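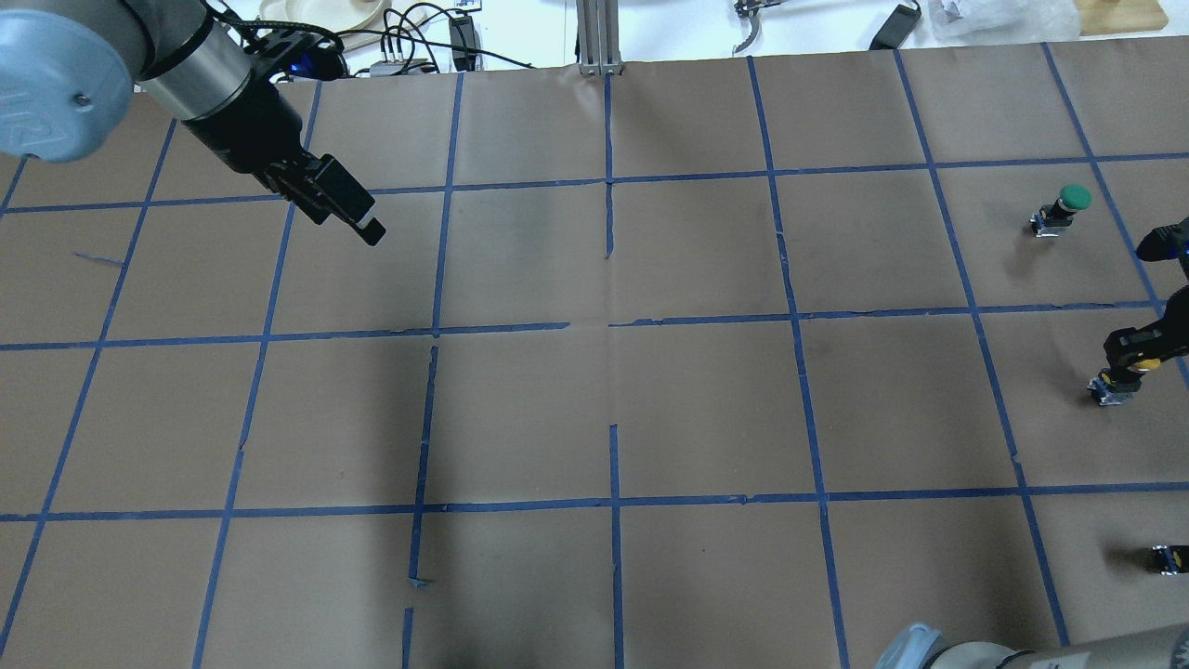

Oanh Lại 看完我们的招新通知，回了一句：两条机械臂在格子纸上挪按钮，这到底算比赛项目，还是算昂贵的桌游？后面还跟了一串问题。这个怀疑我们自己也有，所以把她的问题和其他同学常问的放在一起，能答的答，答不了的照写。

# Susta 机械臂社团 常见问题

最后更新：4月2日，星期二

## 关于社团

**参加社团能学会机器人吗？**

看你说的“学会”是什么。一个学期下来，你大概能标定一条机械臂，能看懂别人写的抓取脚本，也能自己改几行。指望出来就能设计机械臂的，建议先去把线性代数补上。招新海报上那句“零基础走进智能时代”是往届写的，我们提过意见，还没改。

**真的不需要编程基础吗？**

报名不需要，第三周以后需要。往年没有基础又不肯补的人，多半在一月考试周前后就不来了。社团有入门讲义，写得一般，第二章的坐标系那一节请直接跳过，看群文件里的修订版。

**要交钱吗？**

每学期80元，用于胶带、牛皮纸、扎带和线材。夹爪撞坏了不用个人赔，但要写事故记录，写清楚当时的速度设置和谁按的运行。“它自己动的”不算记录。

## 关于 Clutden 杯

**今年的题目是什么？**

把小型按钮装置从桌面的一格搬到指定的另一格，放稳，满分100分。评分看落点，也看朝向。双臂可以分工，也可以交接，交接成功有加分。我们对这个加分项有保留：交接更好看，可多数情况下一条臂自己就能搬完，硬加一次传递只会多一次掉落的机会。

**为什么桌面要贴胶带格子？**

给人看的。评委凭格子判断落点，队员凭格子报位置。我们的程序目前不读格线，用的是标定之后的坐标。有新同学以为贴歪了机器就会走歪，这个不必担心；不过落点压线的时候评委会争论，所以还是请贴直一点。

**纸皱了、胶带翘了要重铺吗？**

训练时不用。正式测试前看一眼，翘起来的地方会挂住夹爪，碎胶带要捡走。有人主张每次都换新纸，我们没看到成绩因此变好，纸倒是用得很快。

**成功率有多少？**

不报。去年我们对外说过一个很漂亮的数字，后来发现那是挑过的：位置固定，人工摆正，失败了重来。现在的规矩是每种摆放连续测10次，中途不许碰桌上的东西，全部记录，包括难看的。数据没测完之前，谁问都是这个回答。

**这算人工智能吗？**

目前大部分是预设轨迹加一点视觉修正。Kruger 队在交流会上说他们的系统“自主决策”，我们问了两遍决策的是什么，得到的答案是先抓左边还是先抓右边。请各位写宣传稿时克制一些。

## 关于训练

**可以自己上手操作吗？**

可以，先过安全测试。双臂同时运行时，必须有一个人只管急停，不看手机，不帮忙递东西。手不要伸进工作区，哪怕只是想扶正一个零件。先停机，再伸手。

**夹爪可以自己换吗？**

可以提方案。每个学期都有人认定问题出在夹爪上，换完还是抓偏，最后查出来是标定过期。所以先重新标定，再谈换件。申请时附上换之前的测试记录，没有记录的方案不讨论。

**桌子后面那堆线什么时候整理？**

已经列入计划。上学期也列入了计划。

**训练视频可以发到网上吗？**

可以，不准剪掉失败的部分，加速播放要标明倍数。

## 关于外出比赛

**决赛在哪里？**

在 Saltholm。路费学校最多报销700元，超出部分自理，报销单据回来一周内交齐。设备走托运，自己背着上车的想法每年都有人提，请不要再提。

**获奖对升学有帮助吗？**

我们不清楚，也不打算装作清楚。如果这是你报名的主要理由，请先问你的导师，再决定要不要把周末花在这里。

**Oanh Lại 最后来了吗？**

来旁听过一次，给评分细则提了意见，其中关于压线怎么判的那条已经写进本队的训练规则。她还没有交报名表。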